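What's Really in a Cafeteria Burger? My Food Systems Project

So for my food systems project I picked burgers, mostly because I eat too many of them, and partly because the Atbridge dining hall had just changed its whole lunch menu and everybody was arguing about it. My question was pretty simple: when students leave food on the plate, which part of the burger gets left?

I spent two weeks in May standing next to the tray return at lunch (glamorous, I know!) with a kitchen scale and a clipboard. I ended up with 236 trays that had some burger left on them. I sorted the leftovers into bun, patty, and toppings, weighed each pile, and wrote it all down before the dishwashing crew needed the counter back.

The bun won by a mile. I had guessed tomato, because I pick mine out every single time, but a tomato slice weighs so little that it hardly moves the total. The bottom bun was the big one. People told me it gets soggy, and a few said they just fill up before they get to it. My total for the bun pile was 2,154 grams, and that's with me missing the first 13 minutes of one lunch when my scale batteries died.

I also compared two ways of serving. The Gunasus counter hands you a burger already put together, and the Orkberg counter sets the parts out so you build your own. I really thought build-your-own would be worse (people get greedy at a buffet, me included), but the plates coming back from Orkberg were cleaner. My guess is that if you don't want tomato you just don't take it, and you can pick a smaller bun half or go without the top.

Parts kept separately:
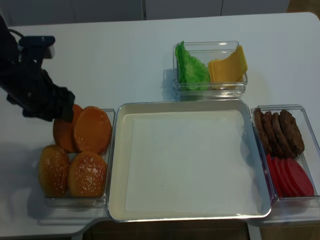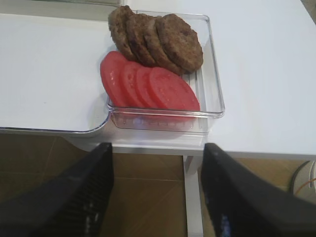

There are some holes in my numbers. I only did lunch, never dinner, and I couldn't tell how hungry anybody was when they sat down. Sauce was a mess too, because a bun soaked in ketchup weighs more than a dry one and I had no good way to fix that. Next time I'd weigh a few plain buns first so I had something to compare against.

I'd also like to try the same thing at Costache, the little grill across the street, where the buns are toasted. If sogginess is the problem, their bun pile should be a lot smaller than mine was.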